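Visit Report: The Vindia Recording Cell at Curton
Prepared for the Gachanja Institute, Department of Automation

In June, a delegation from the Gachanja Institute visited the Curton laboratory to study the care and setup of a single piece of its equipment, the Vindia recording cell in Room 631. The delegation was made up of Josphat Kirui, head of the automation workshop, and Elibariki Massawe, maintenance instructor. They were received by Birgit Seidel, laboratory manager, and spent the greater part of the visit with Bouchra El Idrissi and Mohit Kushwaha, who share responsibility for the cell.

The Institute plans to open a recording cell of its own in the teaching wing. The visit was requested in order to learn how much daily attention such a cell needs, which parts wear out first, and what skills the technician in charge should have. The Institute already owns two industrial arms, and it was agreed beforehand that arms would not be discussed.

Purpose of the cell

The Vindia cell is used to record people handling household goods, so that the recordings can later be used to train robot controllers. Two kinds of hand equipment are in service. One is a gripper tool held by the operator, with its own camera. The other is a glove fitted with sensors at the fingertips and a marker cube on the back of the hand. A fixed camera records the desk at which the glove is used. Both kinds of equipment are kept, charged and checked by the same technician on any given shift.

The hand-held gripper

Mr. Kushwaha began with the gripper tool. Its camera has a very wide lens, and the picture it returns is a circle with dark corners. Straight objects near the rim are bent, and anything held close to the lens becomes very large. In the view we were given, a purple package took up much of the lower half, and its printing could not be read. Cables, rods and a small lit monitor were crowded into the right side.

This matters for maintenance. The technician checks the lens against a printed grid at the start of each shift. A smear that would hardly be noticed on an ordinary camera can hide a whole corner of the work area on this one. The lens is cleaned with a dry cloth kept in a closed bag, and liquid cleaner is not permitted on it. The lens ring is then checked by hand for looseness. If the ring has moved, the grid check is repeated and the new result is entered in the cell log before any recording begins.

Mr. Massawe asked whether the curvature is corrected in the camera. It is removed later, in software, and the technician does not need to deal with it. The technician must, however, be able to tell normal curvature from a badly seated lens. New staff learn this by comparing views from the gripper with a set of known good ones.
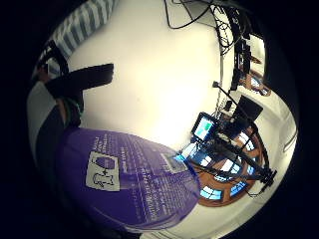 Cables and mounts

Much of the time lost at the cell in its first months was lost to cables. Ms. El Idrissi explained that a recording would stop without warning and the software would be blamed, when a connector had worked itself partly out of its socket. The current practice is to tie each cable to its rod at the first clamp below the device, leaving enough slack for the device to be turned but none for it to be dropped.

Clamps on the poles are tightened by hand and marked with a paint line across the joint. A broken line shows that the clamp has slipped. Ms. Seidel recommended this method strongly and noted that it costs almost nothing. Mr. Kirui observed that the Institute uses paint lines on its gearbox bolts and had not thought to use them on camera stands.

Cables that run to the desk are harder to control. They have to move with the operator, and tying them down would disturb the recording. Curton accepts some disorder at the desk for this reason and inspects those cables more often. The laboratory intends to try a lighter cable from another supplier, Vullum, later in the year.

The glove and its marker cube

The afternoon session was held at the long white desk. The marker cube on the back of the glove carries black-and-white patterns, and software uses them to work out where the hand is and which way it is turned. The faces must therefore be clean and flat. A lifted corner or a worn border is treated as a fault, and the cube is replaced as a whole. Curton no longer replaces single faces. Doing so led to faces that were slightly out of line, and the error was difficult to trace.
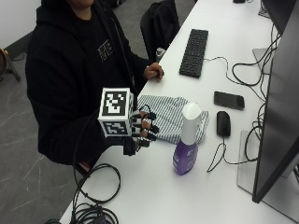

The sensor glove at the desk, with the marker cube mounted on the back of the hand.

The fingertip attachments are held by banded straps. These are the parts that wear most quickly, and they are changed after 1,000 recordings whether or not wear can be seen. A full change of straps takes a trained technician 20 minutes, including the test that follows. In this test the operator presses each fingertip lightly against the desk and then lifts the hand clear. Every sensor must return to its resting value. A sensor that does not do so is first reseated, and is replaced if the fault remains.

The short wires that pass over the fingers are checked with the hand both open and closed. Mr. Massawe tried the glove and found that a wire which appeared free with the hand open could be pulled tight in a closed grip. Ms. El Idrissi confirmed that this is the most common mistake made by new technicians.

Records and staffing

The cell log is a paper book kept in Room 631, copied into the laboratory system at the close of each shift. Entries are brief: part, fault, action, initials. The delegation was permitted to read the log and found it complete, although several early entries did not identify which glove was meant. Gloves are now numbered on the inside of the cuff.

One technician per shift is sufficient for the cell when it is running normally. A second person is called in for strap changes and for any work on the poles above shoulder height.

Points for the Institute

The delegation recommends that the planned cell be ordered with 4 spare marker cubes and a full second set of straps. The wide-lens grid check should be added to the first-year maintenance course, where it can be taught on existing cameras. Paint lines should be applied to all camera clamps in the workshop during the coming break.

Mr. Kirui will write to Ms. Seidel to request a copy of the Curton checklist. Ms. El Idrissi has offered to review the Institute's desk layout before the furniture is ordered, and a drawing is to be sent to her by Mr. Massawe.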